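Teaching a Robot to Change the Trash Bag
Project report, robotics lab course, fall term

So my partner Haris Bugti and I picked the chore everyone in my apartment argues about. We wanted a two-armed robot to put a fresh bag in a trash can, and we wanted it to learn from people doing the job instead of us writing out every motion. Our advisor, Genowefa Bielecka, warned us that plastic bags are a pain (they never fold the same way twice!) and then let us do it anyway.

We had two ways of showing the task. The first was remote control, with one of us moving a pair of hand controllers while the arms in the lab copied along. The second was recording ourselves with a head camera, bare hands, at home, and pulling the hand positions out of the video afterward with a tool called Tretlow. We started in October thinking remote control would do most of the work, and boy did that change.

With the controllers, we got 70 usable runs. I'm pretty proud of those, because you can't feel the bag at all! You squeeze and hope. Haris got good at it before I did, mostly by going slowly and grabbing more plastic than he thought he needed. I kept pulling too hard on one side and popping the bag off the other, and then the whole run went in the reject folder.

Doing it by hand was a different world. We collected 196 clips that way, and a lot of them came from evenings when I'd sit down after dinner and just change the same bag over and over. The part we cared about most was the stretch, when both hands have a corner and the opening has to go over the rim. 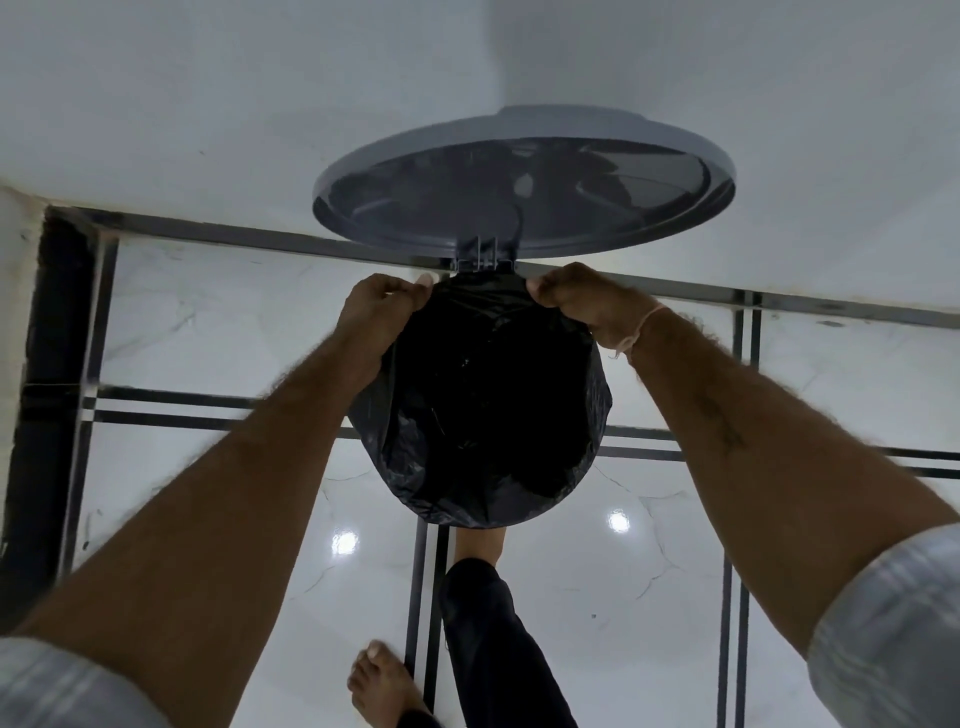
Fig. 3. Head camera view of the stretch step, one hand on each upper corner of the bag.

We cut every clip into the same steps: open the bag, grab two corners, stretch, tuck, let go. Labeling took way longer than recording. Haris and I kept disagreeing about where "grab" ends and "stretch" begins, so we finally wrote down a rule (stretch starts when both hands are moving apart) and redid 2 whole batches with it.

Training on the remote control runs alone gave us a robot that could find the corners but let go too early. Adding the hand clips helped with where to reach, though it did nothing for how hard to squeeze, and that makes sense to me now, seeing as video has no force in it. Next term I'd like to try a glove with pressure pads. Haris wants to try thicker bags first, and we're still arguing about that one.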